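Open House at the Somberg Tea Warehouse

Apr 8, 2023
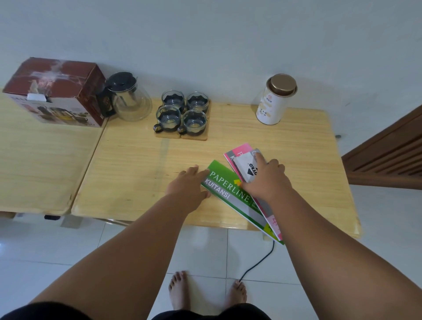
The teaware box on the pine-colored tables, still taped up.

I've been meaning to get to one of the Somberg open days for ages, and this Saturday I finally did it. They only do them twice a year, spring and September, and the fall one always lands on a weekend when I'm working. So when the spring date went up I signed up the same night, and good thing too, because the morning tour filled up.

The drive out from Rultton took longer than I planned (there's roadwork by the river again, of course) and I walked in just as the first group was heading off. The woman at the door gave me a sticker with a 7 on it, for the group number, and a paper cup of something toasty and green that I drank way too fast.

The warehouse is bigger than it looks from the road. Somberg is an importer, so there's no growing or picking to see. What you get is the part in the middle, after the tea comes off the truck and before it ends up in a tin in your kitchen. Our guide said they keep 280 teas in stock at any given time, and after walking those aisles I believe it. The smell changes as you go! Smoky stuff at the far end, then a long stretch of plain black teas that smells like hay and raisins, then the jasmine, which has its own closed room so it doesn't get into everything else. I could have stayed in the jasmine room all day, but my neighbor in the group was sneezing like crazy and we moved along.

Next came blending. They make their breakfast blend in a big drum that turns slowly, and it's a lot quieter than you'd expect, just a sort of swishing. They blend by taste every time, so the recipe card is more of a starting point. The leaf from one season can be a lot stronger than the last one, and the customers want their Monday cup to taste like their Monday cup.

Then the tasting, which was what I came for. We had 24 little white cups lined up on the counter and a spoon each, and they teach you to slurp. Loudly! I was shy about it for maybe two cups. My favorite was a dark oolong they call Cui, sort of like baked peaches, and I also liked the Jorkholm, a smoky blend that half the group couldn't stand. The one I really didn't get was an aged white tea that everybody else was raving about. It tasted like a cardboard drawer to me. Sorry!

I asked about water, since mine at home is so hard it leaves a ring on everything. The advice was to try a cheap filter pitcher before spending money on fancier tea, and to let green tea water cool a few minutes after it boils. I've been pouring it on straight from the kettle for years, so that explains a lot.

A few things if you're thinking of going in the fall. Eat breakfast first, a real one, because that much tea on an empty stomach made a couple of us pretty wobbly. Wear a sweater, the storage side is kept cool. Parking is free but the lot is small, and the overflow is a grassy field that was pretty muddy. The tour itself is two hours, and the shop stays open until four. Prices in the shop are the same as on their website, which I was a little sad about, but you can buy the small sample bags there and you can't get those online.

I came home with three sample bags of the Cui, one Jorkholm, and a bag of the breakfast blend for my sister. The Cui is already half gone. I've put my name on the email list for the September date, and if I can swap my shift I'll go for the afternoon group this time, they do iced teas in that one.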